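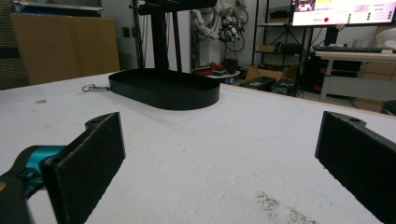 Household Chores Trial: progress report to the Lowther fund

The question you funded is whether a machine can do small jobs at home or behind a shop counter without someone standing over it. For most jobs on our list, it can't yet.

Ah-rin Yoon and Usman Farooqui have recorded 300 runs by hand this term, all at the one table. Of these, 106 were thrown out for poor tracking. Picking up a rigid item is fairly reliable. Cords, straps and cloth are still a problem.
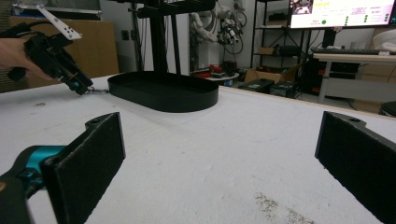

Page last modified: Friday, April 30, 2021

Tray work now uses two hand-held grippers, so one can steady while the other places. It is slower to record, and Isla Ruawai has asked for another 8 weeks. Spending is on budget, with $1421 left for parts.

We plan to try the first full tidy-up at the Gerndale flat in September.

Jad Bataineh, project lead

Filed under: Funded projects, Robotics, Home and retail

Related reports
Simen dish-stacking pilot
Lusta shelf-filling study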